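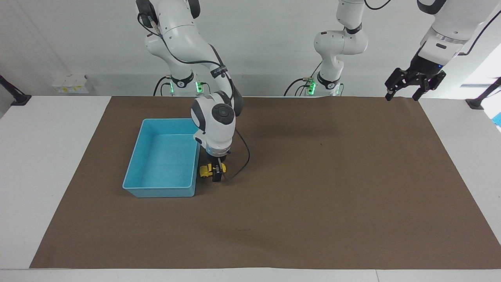

The Prillar twin-arm bench is built for returns and repacking rooms, where small goods come back mixed and somebody has to put each one into the right bin. It takes over the lift-and-place part of that job and leaves the checking to your staff. Items are laid out on the bench, and each arm picks with a two-fingered gripper that comes down from above, so a small toy vehicle can be lifted off the paper and brought to a light blue open-topped bin beside it. The two arms are mounted side by side behind the table, and the front edge stays free for the person working there.

Supplied by Bovo
Page updated 10 September 2022

What comes with it
Two white arms with black grippers
Table with white top
Brown paper roll for the work surface
4 open-topped bins
Arnaud control box and stop button
Wall fixings and table brackets

Lead time is 9 weeks from order. Fitting takes one day and needs a sound wall behind the table.

What it can handle
Toys, boxed cosmetics, small tools, cable packs and similar goods. It is not suited to loose clothing, glass or anything in a torn bag — those should stay with a person. New items are taught by hand at the bench. Allow around 20 minutes for each one, longer if the shape is awkward.

What changes for your team
The bench does not run a shift by itself. One operator lays out goods, looks after the bins and deals with anything the arms leave behind. Most sites find that the same operator can also do the inspection and the paperwork, which used to wait until the afternoon. Reaching and twisting are cut down a good deal. Standing time is not, so we suggest a stool and a change of task every hour.

Furico moved its toy returns onto the bench in April. Its packers were kept on and now share the operator's place in turn. They asked for two changes, a quieter stop alarm and a lower table, and both are now standard.

Training
Half a day for operators, a full day for whoever will teach new items. Training is held at your site and is included in the price.

Spares and upkeep
Gripper fingers, sold in pairs
Paper roll, 25 metres
Replacement bin, light blue
Wrist cable

Change the paper when it tears or marks badly. Wipe the gripper fingers at the end of each shift, with the power off.

For prices or a visit, use the Bovo enquiry form and tell us what you sort and how many people work in the room.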